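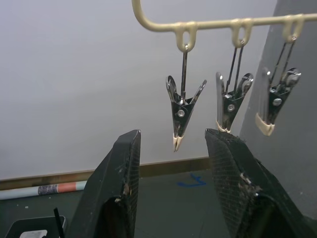

Clips leaving dents in socks
Barry Garside
I dry socks on one of those plastic hanging racks, a Plinik I bought in January. Each clip hangs from its own loop and has rubber covers on the tips, so I expected it to be gentle. It still leaves a pinched mark, mostly on the thicker pairs. Where should I be clipping them? I have tried the toe and the heel.

Normunds Kuusk
Clip the cuff. It's ribbed and stretchy, so the mark goes away once you wear them. Let the rest hang down, and only catch a little of the edge -- a deep bite is what dents them.
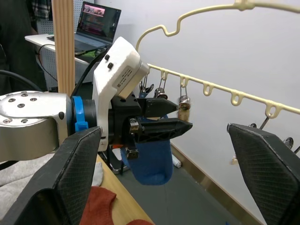
I also leave an empty loop between thick pairs or the heels stay damp. Mine take up to 27 hours in winter, less near a window. If a tip cover comes off, put it back before you use that clip again. Bare metal can snag.

Skenance39
I just use the dryer. But my mother hung hers by the toe for years and the elastic was fine, so maybe try both -- one sock each way, and see which you like.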